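Skakard two-finger gripper: what we saw at the Gemmont open day

We list the Skakard because customers keep asking for it. Before adding it we sent Annunziata Caruso to the open day at Gemmont on 12th December, with instructions not to be impressed by the coffee.

The brochure says the gripper handles "anything on your packing line". Gemmont's demonstration was kinder than that. One item at a time, a white tray, a patient operator, and a long pause between picks while somebody talked. Annunziata asked to see it done at line speed and was told this would be covered in the afternoon. She stayed until the end and it wasn't.

What you get: the gripper with two black fingers, a mounting plate, a 200 cm cable and one spare set of fingertips. The wrist camera is extra. So is the software that makes the camera worth having, sold by Frerichs on a yearly licence. Budget for both.

Payload is given as 290 g. We have not tested this. Warranty is 6 months, or 9 if you register with Rendelell, who do the repairs.

Film-wrapped goods are where we would ask the hard questions. Shiny packaging gives cameras trouble, and a stiff sample tells you little about how a soft lunch will fare between the same fingers. Bring your own product to any trial and bring plenty of it.

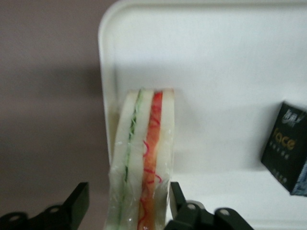
We don't hold stock. Orders go through to Skakard and we were quoted July for the next batch, so ask us for a firm date before you pay a deposit. Fingertips can be ordered separately.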